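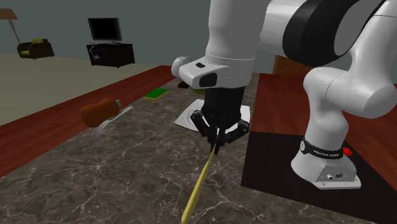

## 4. Working beside the arm at the dish counter

This section is for kitchen staff at Hulivine sites. It explains how the daily work changes after the arm is installed, and which tasks remain with you. For the mounting of the base, please see section 2. For the teaching of new items, see the separate Wudine software manual.

### 4.1 What the arm does and what you do

The arm picks up one item at a time and moves it to the place which was taught. It does not decide if an item is clean. This decision is yours. Staff who worked before at the counter with both hands full will now spend more time on checking and sorting, and less time on carrying. At the Rikham site the staff needed almost 3 weeks to get used to this.

### 4.2 Start of shift

1. Look at the black mat under the base. It must lie flat. Do not put cups or cloths on it.
2. Check that the connectors on the base are fully inserted. Do not pull them to test.
3. Place the plate flat on the counter, in its taught position.
4. Lay forks, sponges and bottles on the counter with a free space between them. The gripper fingers open to both sides before they close, and they can push a neighbor item away.
5. Step back from the counter and press **Start** on the tablet.
6. Wait 20 seconds. The arm makes a short slow movement and then stops at the ready position.

> **Note:** Long thin items, such as sticks and handles, are held near one end. The other end hangs free and can swing when the arm turns. Keep your face and hands away from this end also.

### 4.3 During the work

- Only one person gives commands to the arm. Agree at the beginning of the shift who it is.
- If you must take something from the counter, press **Pause** first and wait until all joints are still.
- A bottle lying on its side can roll. Put it back in its place only during a pause.
- When the arm drops an item, do not catch it.

> **CAUTION:** The elbow moves also when the gripper seems to stand still. Do not lean over the counter between the base and the gripper.

### 4.4 Changed duties

The supervisor must write the new duties in the shift plan before the first day of use. In the Acheampong kitchen this was forgotten, and for 2 days two persons were waiting for each other to empty the sponge tray. Please give every task in 4.2 and 4.3 to one named role.

The time which is saved should not be filled with other work in the first month. New operators need it for practice.

### 4.5 Service interval

After 3000 cycles the tablet shows a yellow sign. You can finish the running shift, but the fingertips must be inspected before the next one. Continue with section 5.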